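Campers wanted - 4 places left on the March trip

Quick one as I'm packing. We're after a few more people for the Gallardo woods weekend, two nights under tarps or in small tents, fire cooking, no phones round the fire. You don't need to have wild camped before but you do need to carry your own kit for some 13 miles over the two days. 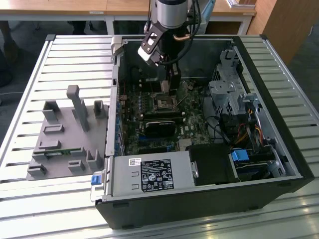

Cost is £60 a head, covers the site fee, firewood and the Saturdy stew. Bring your own breakfast. Beer optional.

Also need one person to help run it - lighting, water, keeping the late ones moving. You come free. First aid ticket would be handy, not essental.

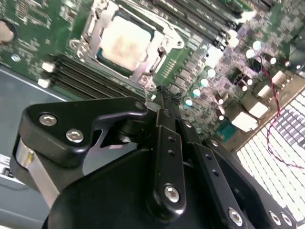

Kit list goes out once you've paid. Stove, mat, warm bag, decent boots, head torch. Small tool roll as well if you've got one, with hex keys, as the grill frame is all silver hex bolts like the ones on that black bracket and mine always go missing. Dogs fine if they behave. 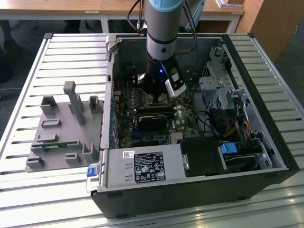 How to apply

Message Ľubica Holub on the Pekico board, thread 1042. Say what you've done before, what you eat and whether you can give a lift. Over 18s only, sorry. Names in by 21 September 2025 please.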